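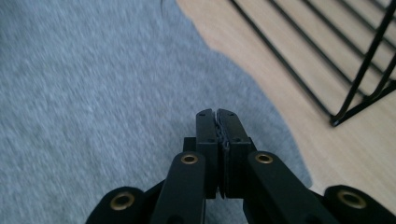

Candura has told customers to stop using 1,363 of its hand-held grippers after a worn pivot let the fingers snap shut on a worker's thumb at a laundry-handling project in Oselness.

The worker, Femke Vandenberghe, needed two stitches and was back at work the next day. She had been practicing cloth folds with a pair of the tools when one jammed half open. It closed suddenly as she reached in to free the fabric.

In a notice dated May 13, 2023, the company said the fault lies in the brass bushings at the pivot points of the linkage arms. In some units the bushing can work out of its seat under repeated sideways pull, the notice says. The arm then binds, and the fingers may close with more force than the trigger calls for.
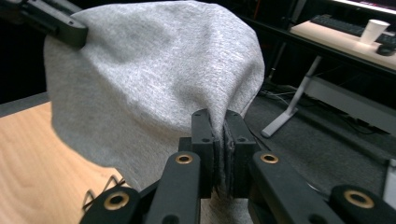

Stretching cloth between two grippers puts more side load on the arms than picking up boxes or cups, said Henk Van der Linden, who runs testing at Candura. The pivots were rated on the lighter kind of work.

"We tested for grip and we tested for drops," he said. "We did not test long enough for pull."

The company has received 11 reports of stiff or sticking arms since January. Vandenberghe's is the only injury among them.

Roos Dierckx, safety officer for the Oselness project, said staff had noted a clicking sound in two of the tools but kept using them. Work with the affected model has been halted there. A new rule requires the trigger to be locked before anyone touches material caught in the fingers.

Owners can find the serial number under the handle. Units numbered above 3,315 have a different bushing and are not covered by the notice. Candura will send replacement arms free of charge and expects to begin shipping them within two weeks.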